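How to Set Up a Snack Tin for the Table

Filed under: Pantry and Table
By Karine Boychuk

A snack tin is a lidded metal box that lives on the table or close to it and holds individually wrapped snacks. It takes the place of the half-open bags that collect on the counter. Setting one up takes less than an hour, most of which is spent sorting what you already have. After that it needs a few minutes a week.

I have kept one going for years in a house where people eat at different times. This page covers picking the tin, cleaning it, sorting the snacks, filling it, and keeping it in order.

What you need

One rectangular tin with a lid
Wrapped snacks, whatever you have on hand
A mild dish soap and a soft cloth
A dry dish towel
A shoebox or bin for the overflow
A marker and some masking tape

Choosing the tin

Most people already own one. Cookie tins, mooncake tins, tea tins, and the larger gift tins that come out in the fall all work. Rectangular is better than round, as most wrapped snacks have straight sides and a round tin wastes the edges.

Depth matters more than length. If the tin is too deep, the bottom layer gets forgotten. A tin that holds 2 layers of packets is about as deep as you want for daily use. Mine came from a shop called Clola and originally held shortbread. I also have a bigger one from Sachdeva that I tried first, and it went back to holding sewing things because everybody dug through it and left the good items buried.

Check the rim before you commit. Run a fingertip slowly around the edge, inside and out. A rolled rim is fine. A raw or bent edge will cut a packet open sooner or later, and it can cut a hand too. Small dents in the side can be pushed out with a thumb from the inside. Dents in the lid usually mean it won't close flat, so pick another tin.

If the inside has rust, don't use it. Wrappers protect most things, but rust comes off on fingers and on the packets.

Cleaning

Wash the tin with warm water, a little dish soap, and a soft cloth. Don't use a scouring pad. The lacquer on the inside of these tins scratches easily, and scratches are where rust starts.

Don't soak it and don't put it in the dishwasher. Water gets into the folded seam at the bottom and stays there. Rinse quickly, dry with the towel, then leave the tin upside down on a rack overnight with the lid off. In damp weather I put mine in the oven with the heat off after something else has baked and the oven has cooled to barely warm.

If the tin still smells of what it held before, put a spoonful of baking soda in an open dish inside, close the lid, and leave it for a day.

Sorting the snacks

Get everything out of the cabinets, the counter basket, and the bottom of the tote bags, and put it on the table. Then make piles.

First pile: anything past its date, anything with a torn or puffy wrapper, and anything that has gone to crumbs. This goes in the trash.

Second pile: individually wrapped items in good shape. These are for the tin.

Third pile: open bags of loose food such as nuts, chips, or dried fruit. These don't belong in the tin. Clip them and put them in a cabinet, or move them to jars.

Fourth pile: multipacks. Open the outer bag, take out what you need for one week, and put the rest in the overflow bin. Write the date from the outer bag on a piece of tape and stick it to the bin, as the small packets inside often don't have a date of their own. I skipped this for a long time and ended up guessing.

Keep allergy foods apart. If anyone at the table can't have peanuts or sesame, those snacks get a separate tin with a separate lid, clearly marked. A divider inside the same tin is not enough.

Chocolate is a judgment call. In October it is fine on the table. In summer it goes soft and leaks through the folds of the wrapper, so I keep it in the refrigerator door until the weather turns.

Filling the tin

Flat packages go in first. Rice crackers, seaweed, thin cookies, anything that lies down. Put them against the bottom or lean them on a long side. Leave the printing facing up so people can read it without picking everything up.

Next come the packets with some body to them: small cakes, jellies, filled rolls. Stand or lay these next to the flat ones. Slippery film packets slide around, so tuck them where something heavier will hold them.

Small candies go in last and fill the gaps. If you put them in first they end up under everything and stay there until the tin is emptied.

Stop when the packets are level with the rim or a little below. The lid should close without pressing. If you have to push, take some out. Crackers break under a tight lid, and sealed pouches can pop at the seam.

Don't try to make it look arranged. It will be disturbed the first time anyone uses it. What matters is that a hand can get in and lift out one packet without dragging three others along.

Where to put it

The middle of the table is the usual spot, but on a big table the middle is too far for anyone sitting down. I put it toward the edge where people sit most often, far enough in that an elbow won't catch it.

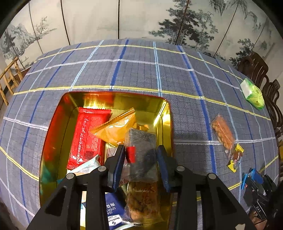
Keep it out of direct sun and well away from the stove. Metal warms up quickly and the food inside warms with it. A windowsill is the worst place in the house for a tin of chocolate or anything with a cream filling.

If the table is bare wood, put something under the tin. The bottom edge can leave a mark when the tin is slid across a finish, and a tin set down on a damp ring will leave a rust line. A tablecloth is enough. So is a folded napkin or a square of felt. If you use a cloth, lift the tin when you move it — sliding bunches the fabric and pulls everything else on the table along with it.

During the day I leave the lid off. At night it goes back on. In a house with ants or a determined cat, keep it on all the time.

Weekly upkeep

Pick a time and stick with it. I do mine after the groceries are put away.

Tip everything out onto the table. Wipe the inside of the tin with a dry cloth, getting the crumbs out of the corners. Throw away empty wrappers that got put back. Look over the remaining packets and toss any that have split.

Put the old packets to one side, refill from the overflow bin, and finish with the old ones on top so they get eaten first. If something has been left for three weeks running, people don't like it. Stop buying it, or send it to work with someone.

Common problems

The lid sticks. Rub a little candle wax around the outside of the rim and wipe off the excess.

Everything tastes like mint. Strong mints and gum need their own small container. The smell gets through thin wrappers.

The crackers are soft. Either the seal on the packet is bad or they are old. A tin is not airtight and won't save an opened packet. Once a packet is open, finish it or clip it and put it elsewhere.

The tin is empty by the second day. Fill it with less and refill on the same schedule. The overflow bin should be somewhere less handy, such as a high shelf or the hall closet.

Comments are open below. If your question is about lining drawers or labeling jars, please use the Pantry Shelves page instead.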